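The low table and its cloth

I finished the cloth for the low table in February and never wrote it up, so I'm doing it now while the kettle boils.

The table came with the flat. It is too low to eat at unless you sit on the floor, and the top has two rings on it from somebody's hot mugs. I tried oil and I tried the toothpaste trick. The rings stayed. Denise Yeoman at work said to put a cloth over it and stop fussing, and that is what I did.

I bought the fabric from the remnants bin at Ellwood. It has a pale background, a sort of cream going to pink, with thin twigs all over it, small red blossoms and grey-green leaves. I had wanted something plainer. They had a navy stripe but not enough of it, and the twigs were half the price.

Hemming was slow. I don't own a machine, so I did it by hand over a week of evenings, with the radio on. The first corner is bulky because I folded it like a parcel. For the others I cut a bit off the point before turning it in, and they lie much better. If you are doing one yourself, wash the fabric before you cut it. Mine shrank more in length than in width and I was glad to find that out early.

It has been through the wash plenty of times now at 40 and the red hasn't run. I iron it when it is still damp. Tea comes out if you get to it quickly. Turmeric does not, and there is a faint yellow patch that I keep turned towards the wall.

The plate is from the same month. Sheila Wainwright was clearing her mother's cupboards and asked if I would take some of the china. I said yes to one large plate and came home with a box. Most of it went on to Mayu Sugiyama, who had just moved and had nothing to eat off. I kept the big white one because it went with the cloth. It has pink flowers on the rim and the edge is very slightly scalloped. It won't fit in my cupboard, so it lives on the table and holds fruit.

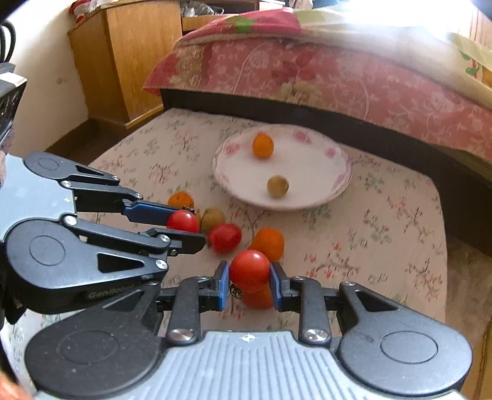 The big plate on the twig cloth, with the tomatoes and the small fruit.

I keep cherry tomatoes out too, as they taste of very little from the fridge. Oranges and anything else small go wherever there is space. When there is more than the plate can take I move the extra to a bowl in the kitchen, and then forget about the bowl.

Next I want to make a second cloth for winter, something darker. Ryan Greenwood has offered me the end of a roll of brown wool mix, but I think it would be too heavy and I'd never get it dry. I may go back for the navy stripe if they have any more in.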